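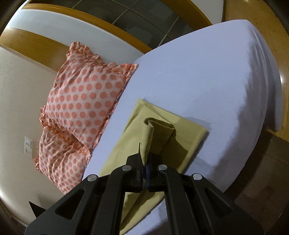

Ironing pillowcases is time you never get back, according to my sister, and a fitted sheet only has to be flat where the body goes. She told me this over the phone while I was standing at the ironing board with 9 frills still to do, so you can imagine how well it went down. We've agreed to differ. I do the frills, she doesn't, and we both sleep fine.

Anyway, welcome to the bedroom page! Plenty of you asked about the pink spotty pillowcases after I mentioned them on the Sunday post, so they get the top spot. Coral dots on pale pink, with a frill all the way round, and yes, they're a bit much, and I love them. I bought the pair at Brellden when they were clearing out the children's bedding (I am very much not a child) and I've never found another set like them. One pillow is always plumper than the other in our house. I swap them over when I remember.

The sheet is a pale one with a touch of lavender in it, and I went pale on purpose. With that much going on at the pillow end I wanted something quiet underneath, and the orangey wood trim by the bed does enough shouting of its own. I spent a whole January looking at paint charts thinking I'd cover that wood up. I've come round to it now. It's rather cheerful first thing in the morning, especially next to the pink.

A few of you wanted to know how I get a fitted sheet on without a wrestling match. I start at the far corner by the wall, then go diagonally across, then do the other two. The last corner is always tight and always gives me creases down that side, and I've stopped minding. Mine is from the Eder range and it cost 40 pounds, which made me wince at the till, but the elastic has held up through more washes than I'd like to admit.

Folding next. Anything khaki or dark gets folded on the bed before it goes away, as the mattress is the only flat surface in this house that's big enough. Halves, then halves again, smooth it down with your forearm and off it goes to the cupboard. If it's a frilly pillowcase, tuck the frill inwards on the first fold or you'll be back at the ironing board (or you won't, if you're my sister).

One more, for the person who wrote in about light switches: ours is on the wall right beside the pillows and I wouldn't move it for anything. Reading in bed and not having to get up again is the best thing about this room!

Kitchen drawers are up next, once I've emptied them. There's a tin of buttons in there that I've been putting off sorting since we moved in.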